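# Zaststead workshop puts two gripper designs through a long autumn of small jobs

Anyone who has walked past the old print shop on the Zaststead side of the river this November will have noticed the lights on well into the evening. The people inside are the Enow group, a little automation outfit that has been spending the season on a question that sounds simple until you try to answer it: which fingers should a small robot arm have if it's going to handle the kinds of things the rest of us keep in our bags and bathroom drawers?

The two candidates are both parallel grippers, and on paper they look like cousins. The Räsänen has short, stiff fingers and closes quickly. The Fanix is slower and a bit springier at the tips, and it costs more, which Kamran Bangash, who is running the comparison, mentions with a small sigh every time the subject comes up. Each gripper has been given the same 600 attempts, split down the middle, with 300 done by one arm alone and 300 done by two arms working together. Add in the practice runs and the do-overs, and the logbook stood at 1,238 entries when we stopped by on Saturday.

"I really thought we'd have our answer in a week," Bangash told us, laughing, over a cup of very strong tea. "The first few days, the Räsänen was so far ahead that I had half written the report. Then we moved on to anything with a lid, and I had to throw out my nice first paragraph!"

Lids, it seems, are where the two part ways. The Räsänen is terrific at picking something up and putting it somewhere else, and it does so with a brisk little snap that visitors enjoy. But when it has to slip a fingertip under an edge and lift, it tends to push the whole object along the floor before it gets a hold. The Fanix gives a little as it touches, and in the one-arm trials it slid things out of place far less often. It also took more than 30 minutes longer to get through a full set, so there's plenty for the two camps in the workshop to argue about (and they do, quite cheerfully, mostly at lunch).
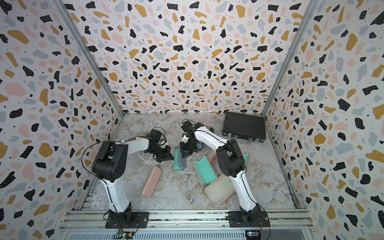 Bangash has a soft spot for the two-arm trials, and he'll happily talk about them for as long as you let him. One arm can steady an object while the other does the fiddly part, much as you would with your own hands, and that takes some of the pressure off the fingers. He favors everyday cases for this work, and there were pink, teal and mint-green ones lying between the arms, one of the teal ones with its lid partly raised and a peach-pink one folded right back to its beige lining. A black briefcase with metal latches lay against the back wall. Bangash says latches are a different sort of problem from soft hinges, and he wants separate scores for them before anybody starts adding up totals.

The cameras are getting a look, too. The group has been checking how much a view from the wrist helps compared with a view from outside the enclosure, and the early feeling is that the wrist view earns its keep in the last inch or so of a reach, when the fingers themselves start to hide what they're after. Bangash would like to repeat a batch with the wrist view switched off before he puts that in writing.

Enow plans to post the full scores, including the failed grasps, once the latch trials are finished. The workshop will also keep its doors open on Saturday afternoons through the end of the month, and neighbors are welcome to come in and watch. If you have an old eyeglasses case with a stubborn hinge sitting in a drawer somewhere, bring it along, and Bangash will gladly add it to the pile.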